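Clothing Bank Sorting Room: progress report to the Skanden Fund

Hi Leen, and thank you for being so patient with me! You asked for a plain update with no charts, so you're getting me typing at the end of the day with a cold cup of tea. The short version is that the folding side is going well and the labeling side is behind, and I'd like to talk to you about moving a little money between the two.

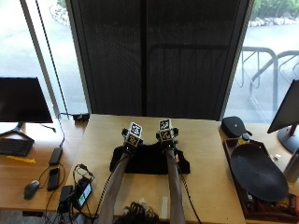 Setora, Mon 11 July

We're now doing all our folding at the desk by the windows, with black garments spread flat on the pale wood before they go anywhere near a shelf. I know it sounds like a tiny thing to put in a report, but dark clothes used to drive us up the wall (lint, missed stains, black on a gray table in a gloomy back room). Shiyu Peng pushed for the move and she was right. With daylight coming in on both sides of the dark curtain you get a proper look at what you're folding, and there's enough bare desk left around a garment to square up the edges.

Our target for the first half of the grant was 2000 pieces sorted, folded and shelved, and we passed it last week. I did a little dance. Mulugeta Habte has been training new folders in groups of 6, which is as many as we can fit without people bumping elbows, and he's asked to keep it at that size through the fall. I said yes.

Dark fabrics still take us longer. Navy and black look the same in the bin, so school pants and work pants kept landing in each other's piles back in January. The fix is pretty simple: hold the piece up by the top, let it hang, check the color and the hem, then lay it down and fold. It adds a few seconds, but Shadi Qudah, who runs the shelves, says far fewer pieces are coming back to her now.

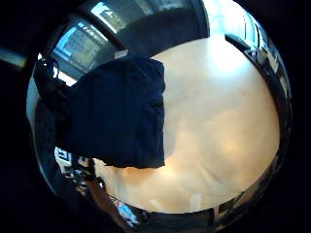 Navy fabric held up over the table during folding.

Now for the money. We've spent $200 on shelf bins from Adomaitis, which was the whole line for bins, and they're great. The label printer from Clemik still hasn't shown up. I've called twice, and the last person told me it was "in the system," so we're writing size labels by hand and my handwriting is not a gift to anyone. If it's okay with you, I'd like to shift $25 from printer supplies to lint rollers, because we go through them like crazy on the dark stuff.

Next up is winter coats. They won't fold like the rest and I'd love to hang them, but we don't have a rail yet, so Shadi is measuring the back wall to see what would fit. I'll send you her numbers with the receipts. Call me any afternoon if something here doesn't add up!

Iona Hepburn
Sorting room coordinator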